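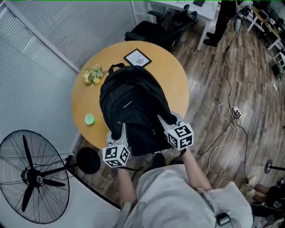

Monday, June 8, 2026
Hadiza Akande, Pastosthorpe workshop

Purpose of entry: to record the handling and floor rules now in force for collection with the hand-held grippers, and the points still open after this morning's review with Suleiman Osagie and Jianguo Kang. The rules replace the sheet taped inside the cabinet door. That sheet should be removed.

1. Markers

Both fiducial cubes are to be checked at the start of every session and after any drop. A cube that has shifted on its finger is treated as a failed calibration, and takes recorded since the last good check are set aside until Jianguo has reviewed them. Faces are cleaned with a dry cloth only. Solvent lifted the print on one of the Tidik sets and the replacement faces did not match the originals in size.

Large soft items remain the difficult case. With a backpack, the fingers go low on the body and the pinch is made from both sides, with the cubes kept clear of folds and straps. A cube may rest against the bag. It may not be pushed under it. Operators should also keep their own forearms from passing over a cube - this is the most frequent cause of lost tracking in the Stimel log, and it is easily avoided by moving the feet.

2. Table contents

The target item and the surrounding items are agreed before recording starts and are not changed within a take. Small objects such as the cup, the flowers and the framed picture may stay on the round table beside a large target. If one of them is knocked during a take, the operator finishes the motion and notes the disturbance. Stopping short leaves a partial file which the import script rejects without a message (reported, not yet fixed).

The batch closed on Friday held 1,439 takes, of which 629 used a bag of some kind. Jianguo asks that bag takes be tagged by closure type. I have no objection, provided that the tag is added at import and does not become another task for the operator.

3. Floor and cables

This section was the longest part of the review. Power strips are at present permitted on the floor, and cables do run across the open planks on the side toward the equipment table. The rule as agreed:

- Cable to be routed along the wall where it will reach. Where it will not, it is to be covered or taped flat.
- Spare length is coiled and placed against the wall, out of the walking line.
- Stools and fans stay 60 cm clear of the operator's feet.
- A second person standing in the room remains still during a take and does not step over cable while one is running.

Suleiman Osagie would prefer to bring power from overhead. The cost has not been requested. Until it has, the rule above applies, and whoever opens the session is responsible for it.

4. Operators

Maximum continuous time holding the gripper is 2 hours, then a change of operator. Troels Vídalín considers this too long for the heavier items and I am inclined to agree. Sleeves may be worn long but hood cords are tucked in.

Open points

- Torque check on finger plates: interval not agreed. Troels to propose.
- The naming scheme shared with the Yusuf project conflicts with ours on left and right. Ours is taken from the operator's point of view. Suleiman Okonkwo to confirm theirs before any files are exchanged.
- Written rules to be reviewed again in August.

Added after lunch: old sheet removed from cabinet door. The copy in the drawer is also out of date and I have marked it so.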